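Twelve winters behind the counter

Gwenaël Courtois bought the bookshop on Bellamy Street from a man who wanted to retire to be near his daughter. The price included the shelves, the cash drawer, a kettle and 90 boxes of books in the basement that had never been priced.

"I thought the boxes were a bonus," he says. "I was still opening them three years later. One was all telephone directories."

We spoke in the shop one morning in May, before he opened at ten, and went on through most of the day in the gaps between customers. Nirkholm has 1,400 people and a highway that goes around it, so there were plenty of gaps. He is tall and soft-spoken and tends to sort things while he talks. Over the course of the morning he got through two bags of paperbacks from someone's cottage, pencilling prices inside the covers.

He had no background in the trade. He came to Nirkholm to teach French at the high school on a one-year contract, covering a leave, and stayed on when it became two. When the second contract ended there wasn't a third. The shop had been for sale that whole time, with a sign in the window so faded that he had stopped seeing it.

"I used to go in on my way home. There was no plan. I asked the owner what he wanted for it and he told me, and it was less than a decent used truck. The building was separate. I rent the building. People assume I own it and they complain to me about the eavestrough."

His savings covered the purchase and the first few months of rent. After that he tutored in the evenings and, for two winters, drove a delivery route out to Iltberg and back for the pharmacy. He says the driving was useful. He got to know which houses had books in them, and when people moved or died the families already had his number.

Most of his stock still comes that way. He will drive a fair distance for a good collection, although his idea of a good collection has changed.

"At the start I wanted first editions, leather, all that. I drove 1,027 kilometres there and back to look at a doctor's library. Beautiful bindings. I bought as much as would go in the car and I've sold maybe a third of it. The rest is behind you."

It was, on the top shelf, in dark green and brown, above the step stool. What sells is down at eye level: mysteries, westerns, gardening, cookbooks with photographs, anything to do with the railway or the lake, and children's books in nearly any condition short of chewed. He can't keep field guides. Bird guides in particular go within the week, and he has a list at the counter of people waiting for them.

He is frank about the money. The shop pays its rent and pays him, in his words, "like a part-time job that you happen to be at all the time." January and February are poor. Summer is good if the cottagers come and the weather is bad. A wet long weekend in August can carry him through to Thanksgiving.

"When it's sunny they're on the dock. By the second day of rain they've read what they brought and they've finished the jigsaw. Then they come in, and they come in as families. I've learned to have the kids' section at the back, so the parents have to walk past everything else."

I asked whether the internet had hurt him. He shrugged at that. The previous owner had already taken the worst of it, he said, and by the time he arrived the people who were going to buy everything online were doing so. He lists a small number of books on the web himself, the ones that nobody in Nirkholm is ever going to want. A two-volume history of grain elevators went to a buyer in Tasmania. The postage came to more than the books.

"I wrote to warn her about the postage and she said yes, fine, send them. I wrapped those very well." 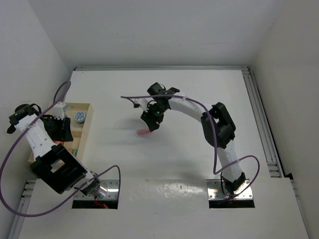

Photo: G. Courtois

The part of the job he didn't expect was the turning away. People bring in books every day the shop is open and he takes perhaps one in five. He finds it hard even now.

"They've carried them in from the car. Usually they belonged to a mother or a father. And it's an encyclopedia, or it's the condensed novels, and I have to say no. The first year I said yes to all of it and put it downstairs, on top of the boxes that were already there. That isn't kindness. It's only moving the problem to my basement."

Now he has a way of doing it. He looks at every book, even when he can see from across the room that there's nothing he can use. He asks who they belonged to. He picks out a few he would be glad to have, offers cash or credit for those, and carries the rest back out to the car himself. He keeps a sheet of paper by the till with the places that will take what he won't: the hospital auxiliary, the church sale in Iltberg, and the recycling depot, which wants the hard covers torn off first.

"Some people are upset about the covers. So I offer to do it after they've gone."

He has found things in books, as everyone in the business does. Bus tickets, recipes, a pressed trillium, a child's report card, once a cheque that had never been cashed, from 1961. He tries to return anything with a name on it. The report card belonged to a woman who still lives four streets away. She had failed arithmetic and she asked him not to pass that around.

A customer came in at that point to ask about a Jakano, and he went to the back and returned with two. I had to have this explained to me. Jakano was a line of cheap adventure paperbacks, sold mainly off wire racks in drugstores and bus depots, with yellow spines and a number on each one. A few people around the lake collect them, most of them men in their seventies who read them as boys. The customer checked both numbers against a folded list from his wallet and bought one of them for $4.

"They aren't good," Courtois said after the door had closed. "I've read six or seven. There's always a seaplane and the seaplane always has engine trouble. But he's been filling in that list for as long as I've been here. He has nine to go and I honestly don't know what we'll talk about when he's done."

He grew up in a house with few books, outside Rimouski, the third of five children. His father worked at a sawmill and read the newspaper from front to back, including the legal notices. His mother read library novels in the bath and dropped them, and had to pay for them. English came later, from hockey broadcasts to begin with, and then university. He still reads more slowly in English, and thinks that might be an advantage in the shop.

"I don't pretend to have read everything. A customer asks me, is this good, and I say I don't know, come back and tell me. Quite often they do."

French books have a bookcase of their own near the window. He expected it to be mostly for himself, but the immersion teachers use it, and there is a retired couple who drive in once a month and work along it from left to right. The Spanish shelf underneath was started by someone who picks fruit in the area each summer, who left four novels at the end of one season and asked that they be lent out and not sold. There are about thirty on it now. The shelf has no prices and no sign-out sheet. He says that more come back than he puts out.

There is a reading group, which he doesn't run. They meet after closing and he gives them the key. He used to join in, but he found that people held back about a book if they thought he'd ordered it in specially, so he goes upstairs and makes supper instead. He can hear them laughing through the floor.

In twelve years he has closed for more than a few days only once, when the furnace failed and a pipe let go at the front of the basement. He lost most of the unsorted boxes. He was less sorry about it than he thought he ought to be. The insurance adjuster asked him for an itemized list of what had been in them, and he told her that if he'd had one of those they wouldn't have been in the basement.

Since then he has kept everything up off the floor on pallets and dated each box as it comes in. Anything that sits unopened past a year goes to the church sale. He has broken the rule for some sheet music and for a crate of knitting patterns he believes somebody will want.

I asked what he would tell a person thinking of doing the same thing. He considered this through the whole of one cottage bag.

"Have another job for the first while. Don't buy sets. Get a good stool, I spent too long on a bad one. And heat the place properly, even if it costs you. People won't take their gloves off in a cold shop, and they can't turn pages with gloves on."

He isn't looking to sell. He has the rent settled for another three years, and the landlord has agreed to look at the eavestrough. A student from the high school works Saturday-type hours in the summer and is, according to him, much better than he is at the window display, which when I was there was entirely books with blue covers.

At ten to five a woman came in with a cardboard box on her hip and asked if he was still taking books today. He cleared a space on the counter and asked her whose they had been.

The shop on Bellamy Street is open from ten to five, later in July and August. Call ahead if you have more than two boxes.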